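Sorting the last of the toys
Keisha Baptiste on running the toy library in Dirnstead

Keisha Baptiste starts at 7 in the morning, before the front door is unlocked. By then the returns from the day before are already in the back room, and she goes through them with a mug of coffee on the windowsill.

She has worked at the Dirnstead toy library for 13 years. Before that she was in the parts department at Pillen, a company that sold replacement pieces for washing machines. "It was the same job in a lot of ways," she says. "Something comes in, you find out what it is, you put it where the next person can find it."

The library lends out toys the way other libraries lend out books. Families can take five items at a time and keep them for a month. Puzzles and board games go out in zip bags with a card listing the pieces. Larger things, like ride-on cars and play kitchens, have to be reserved.

I asked her what comes back in the worst shape. "Puzzles, always. Then anything with a string. People are good about it, they tell you. I'd rather have the box back with a note saying two pieces are gone than have it show up in spring with no box."

She charges nothing for missing pieces. A family that moved to Wondalton once mailed back a single wooden sheep.

Most of her time goes to what she calls the loose stuff: balls, animal figures, soft toys and the odd shapes that don't belong to any set. These used to be kept in one large chest. Children liked it, but parents couldn't find anything and the smaller figures sank to the bottom. Three winters ago she split the chest into 16 shallow bins and stopped sorting by type.

"I had a ball bin and an animal bin and a soft bin, and the ball bin never went out. Who borrows a bin of balls? So now every bin is a mix. One animal, one ball, something fluffy, something you can't name. A kid looks in and there's one thing they want, and they end up playing with the rest of it."

The idea came from Bouazza, a small nursery across town that sets out its play corners this way. Baptiste visited for a morning in November and went home and emptied the chest onto her kitchen floor.
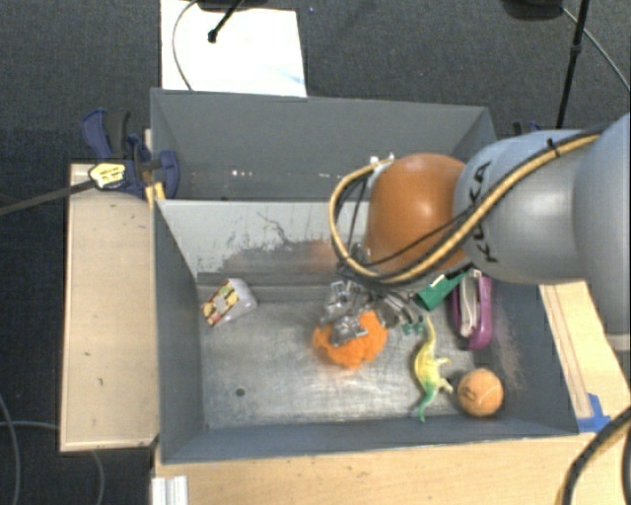
She keeps the number of things in each bin low. When a bin gets too full, children tip it over to see what is in there, and then it all has to be picked up again. With a handful of items they reach in and choose. She also likes to have bright colors next to each other. "Orange, yellow, purple. It doesn't have to match. My sister thinks it looks terrible."

Dinosaurs are the most requested animal by a wide margin, and she buys them secondhand when she can. Horses are next. Soft toys are washed after every loan and dried flat. Balls get wiped down, and once they lose their bounce they are given to a dog shelter.

Does she ever keep anything for herself? "A tin frog. It was too rusty to lend. It's on my desk and people ask to borrow it all the time."

The library is looking for clear zip bags in the large size, and for jigsaws under 100 pieces. Donations can be left at the side entrance until 5.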